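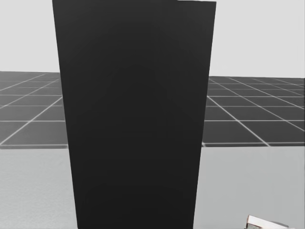 I have been making my own ink since May and I can't stop talking about it, so now it's your turn.

It started with a jar of oak galls. If you've never come across them, they're the hard little brown marbles that grow on oak twigs where a wasp has laid its egg, and the lane behind Altley church is full of them once you get your eye in. I'd walked past them for years! Then I borrowed a battered library book on old writing materials, printed in 1995 and last stamped long before I had it, and there was a whole chapter on iron gall ink. Crushed galls, rainwater, iron sulphate, a bit of gum arabic. I read it twice on the bus and missed my stop.

My first batch was 41 galls bashed up in a tea towel with a rolling pin (do this outside, they ping everywhere) and left to soak in 300 ml of rainwater on the windowsill. It smelled like a damp shed. After a few days I strained it through an old pair of tights, stirred in the iron, and the whole jar went from weak tea to something close to black while I stood there with the spoon in my hand. I may have shouted.

The thing I love most is that it goes on pale. You write your line and it looks a bit feeble, a sort of grey-brown, and you think you've got the mix wrong. Then you go and put the kettle on, and by the time you're back the air has got to it and the words have darkened. I wrote the same shopping list four times one Sunday just to watch it happen.

Paper matters more than I expected. The cheap printer stuff let the ink creep out sideways in little hairs, and my letters looked like caterpillars. A pad from Nornel, the art shop by the station, was far better, nice and smooth with hardly any feathering. I've gone through 2 of those already.
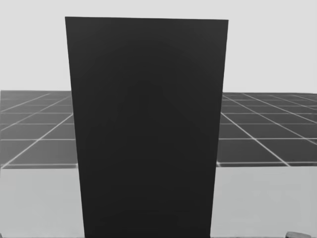 Very dark grey, nearly black.

A few things I've learned the messy way. Keep it out of your good fountain pen, as it will clog the feed and you'll be very sad. A dip pen is fine, and they cost next to nothing second-hand. Wear gloves and an apron, and don't use a pan you cook with. Put a clove in the bottle to keep the mould off. I left it out of batch one and grew a lovely furry island on top.

Next I want to try walnut husks, which give a warm brown and don't need any iron at all. I'm told there's a tree on the far side of the allotments that drops more than anyone can use. After that, maybe elderberry, though everything I've read says it fades to a sad sort of lilac if you leave it in the light. I'd like to see the lilac anyway.

If you make ink yourself, please leave me your recipe in the comments, especially if you've found a way to stop the lid sticking. I had to use pliers this morning.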